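## 4. Hand care habits and how people kept to them

Before we get to the numbers, it helps to say a little more about how the winter part of the study came to be, because it shaped the way we asked our questions. When Ifeoma Fashola first drew up the diary that our participants filled in, the plan was to ask only about hand cream: which kind, how much, how often. It was a tidy little booklet, and we were rather fond of it. Then the first batch came back from Lernham, and the margins were full of things we had not asked about. People wrote about dish soap. They wrote about gloves they had lost on the bus, about a new heating system at work, about a grandmother who swore by plain petroleum jelly and cotton socks worn on the hands overnight. We read all of it, and we changed the booklet.

The version used from November onward therefore had a wide blank column on the right side of every page, with the single heading "Anything else your hands went through today." Most of what we report in this section comes out of that column, together with the short skin comfort ratings that people gave each evening before bed.

### 4.1 Who took part

In all, 52 adults kept the revised diary for 10 weeks. They came from two towns, Lernham and Ezeani, and most of them heard about the study through a notice at a pharmacy or from a neighbor who had already signed up. We did not ask for any particular skin type. We did ask people to stay out if they were being treated by a doctor for a skin condition at the time, as we had no wish to get in the way of anyone's care, and our simple ratings would not have done justice to what they were dealing with.

Everyone was given a tube of unscented cream (Dernetti, the thicker of the two sold locally) and told that they were free to use it, or to go on using whatever they already had in the cupboard, or to use nothing at all. Some readers of an earlier draft found this a strange way to run a study, and we understand why. A stricter design would have handed out one product and one schedule. But we were interested in what people do when they are left to themselves with a cold month and a busy kitchen, and for that question a strict schedule would have hidden the very thing we hoped to see.

### 4.2 What went into the diaries

The diaries held 2051 evening entries that could be read and scored. Of these, 1031 mentioned hand cream of any kind. We were pleased with that figure when we first saw it, and then a bit puzzled, because the same people had told us at the opening interview that they moisturized every day without fail. There is a friendly gap here between what a person believes about her own routine and what she writes down at nine in the evening with a pen that is running dry, and we have all been on both sides of it.

Washing showed up far more often than cream did. People washed before cooking, after cooking, after the garden, after the dog, and then once more for good measure. Several participants noted that the water in the kitchen was hotter than the water in the bathroom, and that they hardly thought of rinsing a cup as washing their hands at all. One woman in Ezeani put a small star beside each of these "accidental" washes, an idea we liked so much that we would build it into the booklet if we did this again.

Soap choice was mixed. A fair number of households kept a perfumed liquid soap by the sink for guests and then used it themselves all week. A smaller group used a cream wash called Plilleo, mostly on the advice of a friend or sister. We did not set out to compare cleansers, and the groups differed in too many other ways for us to say that one was kinder than another, so we will resist the temptation.

### 4.3 When the cream went on

Timing turned out to be the most useful part of the record. We sorted the entries that mentioned cream by the time given, and they fell into three loose clusters: first thing in the morning, often on the way out the door; after the evening dishes; and at bedtime. Bedtime was the most common of the three, and the entries from that part of the day had a settled quality to them. People wrote in full sentences. They mentioned the lamp and the book.

Morning entries were shorter and crosser. The usual complaint was that cream made the fingers slippery at just the moment when a person needed to turn a key, button a coat, or hold on to a steering wheel. Quite a few people had solved this by putting the cream on the backs of the hands and rubbing the backs together, leaving the palms alone. Nobody had been taught to do so, as far as we could learn. They had simply worked it out, each in his or her own kitchen, and many were a little shy about telling us in case it was wrong.

It is not wrong, in our view. The backs of the hands have thinner skin than the palms and tend to take the worst of the wind, so a routine that looks after them first is a sensible one. We would only add that the skin between the fingers and along the edges of the nails was named again and again as the place where soreness began, and the back-to-back method tends to miss both.

### 4.4 Comfort ratings

Each evening, participants marked their skin comfort on a line that ran from "very sore" at one end to "very comfortable" at the other. We kept the line free of numbers on purpose. Ayodele Ekwueme, who handled the scoring, measured the marks by hand and then measured a portion of them a second time to see how steady his own reading was, and the two sets agreed closely enough that we felt safe going on.

The general picture is a gentle one. People who wrote of using cream soon after washing, while the skin was still a touch damp, tended to place their marks nearer the comfortable end than they did on days when they waited until bedtime. The difference was small for any one person, and on some days it ran the other way. Across the whole study it was steady enough to deserve a mention, though we would be uneasy if anyone took it as a rule. A person who remembers to reach for the tube after washing may well be having a calmer day all around, and a calmer day may be its own kind of skin care.

Weather mattered too, as anyone would guess. The coldest stretch pulled nearly everyone's marks toward the sore end, including those of the most faithful cream users. Indoor heating was blamed in the right-hand column almost as often as the wind was.
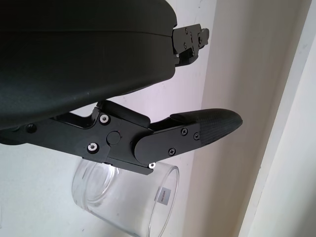
**Figure 1**

Gloves deserve a word of their own. We had expected them to appear mainly as outdoor gear, but the rubber gloves under the sink got just as much attention, and opinions on them were strong. Those who wore them for dishes were loyal to them. Those who did not wear them said that they could not feel whether a plate was clean, or that the insides grew clammy, or that they forgot the gloves were there until the job was half done. A thin cotton liner helped several people who had given up on rubber gloves in the past, and two of them wrote that they wished they had tried it years ago.

### 4.5 Keeping a habit going

The question we are asked most often when we talk about this work is how to get people to stick with a hand care routine once the first burst of good intentions has worn off. Our diaries cannot settle that, but they do offer some hints. The participants whose entries stayed regular were, by and large, the ones who kept cream in more than one spot. A tube by the kitchen sink and another beside the bed seemed to do more than any amount of resolve. People who kept a single tube in a bathroom cabinet wrote of it with real affection and used it seldom.

Scent played a part that we had not planned for. The cream we handed out had none, and while this suited many people very well, others admitted that they missed the little pleasure of a nice smell at the end of the day and drifted back to an old favorite. For skin that stings or reddens easily, unscented products remain the safer choice, and we said so whenever we were asked. Still, a cream that a person enjoys is one she will open, and future work ought to make some room for enjoyment in the way it weighs one product against another.

We should also be plain about the limits of this section. The ratings are people's own, made at the end of long days, and no one examined their hands to check them. The two towns share much the same climate, so our findings may not travel well to places with damp winters or none. And filling in a diary is itself a nudge — more than one participant told us at the closing interview that seeing the blank column each evening had sent her looking for the cream. We take up that last point again in Section 5, where we compare the first two weeks of entries with the last two.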